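Skollari Workshop Tips
Setting up a table for gripper practice

Our club in Jovindale meets in a shared hall, so everything we use has to go up and come down the same evening. These are the habits that stuck after a season of picking up bottles, tubs and cups with hand-held grippers.

Clear the table first. Wipe it with a damp cloth and a drop of dish soap, then dry it. Crumbs and grit get under the finger pads and wear them down.

Save your recycling. Shampoo bottles, pill tubs and yogurt cups all make good practice objects. Rinse them with warm water and leave them open overnight. For sticky labels, rub in a little cooking oil, wait 16 minutes, and the glue comes off with a plastic scraper.

Add some weight. An empty bottle skids away as soon as a finger touches it. We pour in 230 grams of dry rice and close the cap tightly. Water works too, but one leak ended that for us.

Clean the pads before each round. Use rubbing alcohol on a lint-free rag – paper towels shed. If a pad has gone shiny, a few light strokes with fine sandpaper bring the grip back. Check with your team lead first if the pads are glued on.

Keep cables off the walking side. Run them down one table leg and hold them with hook-and-loop straps. Tape leaves a residue that takes longer to remove than the straps take to put on.

Write it down. Each student logs attempts on a card, and the cards go in a recipe box. By the end of February the box held 3,382 attempts, and it was easy to find which objects gave people trouble.
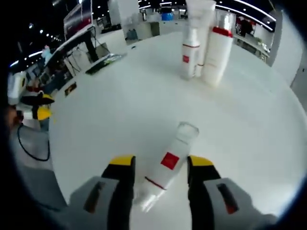 Reading time: 2 min

Bottles lying on their side are harder than bottles standing up. Start with the jaws open on either side of the body and close slowly. Keep the spare containers grouped toward the far part of the table, so there is room to turn your wrist.

White objects on a white tabletop are hard to judge for depth. Look for the shadow, or put a band of red tape around the base.

At the end, count the pads back into their tin and store the grippers with the fingers open. Ours go into a Skotex tote with a folded towel on the bottom. The rice gets changed once a season.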